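La boîte et le cordon

Il restait 3 essais, et Zuveo avait les doigts grands ouverts.

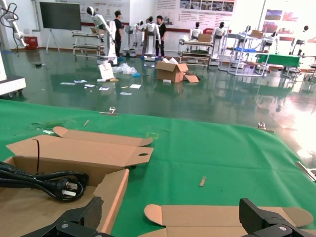
Le poste de Zuveo, côté drap vert : le carton déplié, le cordon noir et la grande salle derrière.

J'étais à genoux derrière la table, la manette contre le ventre, et je répétais la consigne à voix basse comme une récitation. Prendre le cordon. Le lover dans la boîte. Replier les rabats. Rentrer la languette. Quatre gestes qu'un enfant de six ans fait en pensant à autre chose, et sur lesquels notre club de Nerville s'acharnait depuis février !

Le concours Ledesma, c'est un concours de lycéens, mais il se tient dans une vraie salle de robotique, avec des humanoïdes blancs tout autour. Le premier matin, j'avais passé dix minutes à les regarder la bouche ouverte. Notre Zuveo à nous n'a pas de tête, pas de torse, pas de socle. Il a une pince à deux doigts noirs et un programme que nous avions appelé Fladex, parce que c'était le bruit que faisait la première version en lâchant les objets (flaa, puis dex, sur le carrelage du gymnase).

– Tu lances ? a soufflé ma coéquipière.

J'ai lancé. Les doigts se sont avancés au-dessus du drap, ils ont hésité, puis ils ont pincé le câble juste derrière la fiche. Jusque-là, parfait. Et puis le cordon s'est déroulé d'un coup, avec cette mauvaise volonté qu'ont les cordons, et un rabat est parti avec. Essai perdu.

Au deuxième, Zuveo a posé le câble exactement au bon endroit et a refermé les doigts sur du vide. Ma coéquipière a ri, un rire nerveux qui m'a fait du bien. Elle a ouvert le portable sur ses genoux et m'a montré la courbe de force : à la ligne 1 193, on demandait encore au robot de serrer comme pour un cube en bois, un reste des exercices de l'automne. On l'avait relue cent fois, cette ligne !

– On change quoi ?

– La vitesse. Et on le laisse toucher avant de serrer.

Il nous restait environ 2 minutes. Elle a tapé, j'ai relu par-dessus son épaule, elle a retapé. Au lycée, nous avions enregistré 3 000 essais de pliage, dans l'odeur de craie et de chocolat chaud de la salle du fond, et je crois que je les ai tous revus pendant que la barre de chargement avançait.

Dernier essai. Zuveo est descendu lentement, si lentement que j'ai eu peur qu'il se soit bloqué. Il a effleuré le câble, il a attendu, il a serré. Le cordon est venu en rond dans la boîte. Premier rabat. Deuxième rabat. La languette a buté contre la fente, elle a plié un peu, et le doigt gauche est revenu la pousser – tout seul, personne ne lui avait appris à revenir !

J'ai entendu le carton faire clac.

Ma coéquipière m'a attrapé par la manche et a crié quelque chose que je n'ai pas compris. Le jury s'est approché, quelqu'un a soulevé la boîte et l'a retournée au-dessus du drap, une fois, deux fois. Rien n'est tombé.

– Vous pouvez nous montrer la ligne que vous avez changée ? a demandé une dame du jury en tirant une chaise.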